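Week 5 handout: Notes on the Nornden site visit
Course: Automation in Practice
Prepared by Letay Alemneh

Read this before the discussion section. It covers what we were shown at the Nornden open day in February, what we were told, and where I think the two part ways. Those of you who missed the bus can still do the written assignment from these notes and the Clenmont chapter.

1. What the visit was

Nornden runs a small lab that teaches robot arms to do table chores: setting places, clearing them, putting things on a tray. The open day had a talk, a demonstration and a question period. The talk ran 40 minutes and the demonstration 30, which tells you something about the priorities. Most of the talk was about where the company wants to be. Very little of it was about how often the arm drops a fork.

2. The claim

The headline number on the slides was 393 demonstrations. A demonstration, in their usage, is one recorded run of a person doing the chore with a hand-held gripper that carries a camera. The recordings are then used to train the arm. We were told this was "enough for a general table-clearing skill."

Keep hold of the word general. I asked how many different tables were in the 393 and was told the team would get back to me. They haven't yet. If most of the runs use the same table, the same tray and the same plate, then what has been learned may be one table, one tray and one plate. It might still be useful, but it isn't what the slide said.

3. The hand-held tool

This was the part of the day I would go back for. The operator holds the gripper, squeezes it to close the fingers, and the camera sees roughly what the robot's wrist camera would see later. No joystick, no headset. Several of you tried it and picked it up quickly.

The view is also narrower than you might expect. The fingers take up a good part of the picture, and on the table we looked at, a big pale green tray took up much of the rest. The fork lay on a striped placemat beyond the tray, with a dark plate near the tray's far corner. Look at how much of that plate's shape you could work out from such a low angle, and ask yourself whether you'd trust a machine to grab the rim.
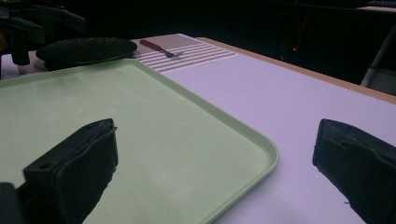
4. The demonstration itself

The arm did the chore 2 times while we watched. The first run was clean. On the second, the engineer moved the fork before starting and then moved it back after a word from a colleague. I don't say this to be unkind - setting things up is normal, and every lab does it. But a visitor who looked away at that moment would have gone home with a different idea of what the system can handle.

Points to put in your notes:

- Two runs are not a success rate. Ask for the failures and for how they were counted.
- Who picks the starting layout? If it's the same person who trained the system, be careful.
- Was the arm sped up in the video shown during the talk? There was no label on it either way.
- What happens with a glass, or food left on the plate? Neither was tried in front of us.

5. Comparison with Tenton

Some of you brought up the Tenton visit from earlier in the term. Tenton's machine does a duller job (sorting parts into bins), and their guide spent half the tour on the jams. I came away trusting them more. Nornden has the harder problem, and I'd allow them a rougher result, but I would like to see it written down.

6. For section

Bring one page. Choose a single claim from the talk and say what evidence would change your mind about it, in either direction. "More data" will not get credit unless you say what kind. The Mutiso reading has a decent section on test conditions - pages are on the course site - and you may borrow its checklist if you say where you got it.

If Nornden answers my question about the tables, I'll post the reply with the slides.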